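Home | Journal | Back Issues | Contact

Print this article | E-mail this article

4.2 Do slogans on clothing change what wearers expect?

The claim that printed mottos shape mood has had an easy ride. Manolakis reported that wearers of hopeful slogans rated the coming week more brightly than wearers of plain shirts, and the result has been repeated ever since as if it were settled. We doubt it. The original survey reached 991 adults, but only 600 answered the second round, and the paper says very little about who dropped out. People who enjoy a cheerful shirt may also be people who enjoy filling in cheerful surveys.

Our own check in Treltatberg, run in May, was small -- 20 wearers, followed for 2 weeks -- and we make no large claims for it. Most could not recall the exact wording of the shirt they had worn the day before. Several got the sense of it wrong. A motto that its wearer cannot repeat is a weak candidate for a cause of anything.

The Zevow scale, used in both studies, adds a further problem. It asks whether respondents feel "ready for good things," a phrase so close to the slogans themselves that agreement may be little more than echo. Patience mottos of the kind in Figure 1 are especially open to this.

Figure 1. A patience motto on a T-shirt: "Everything comes to you at the right time."
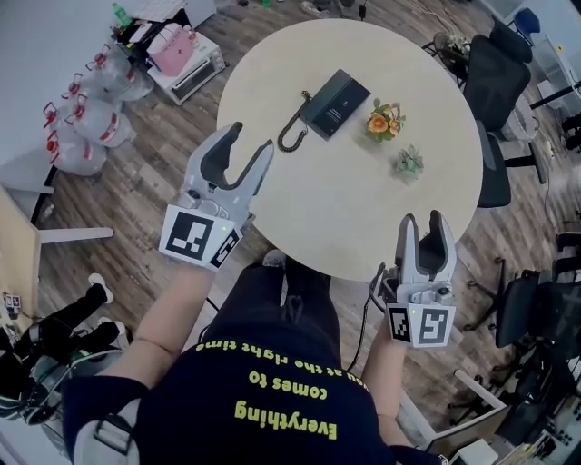 Antigoni Alexiou has suggested replacing the scale with a daily diary, and we would welcome the attempt, though diaries have their own troubles with dropout.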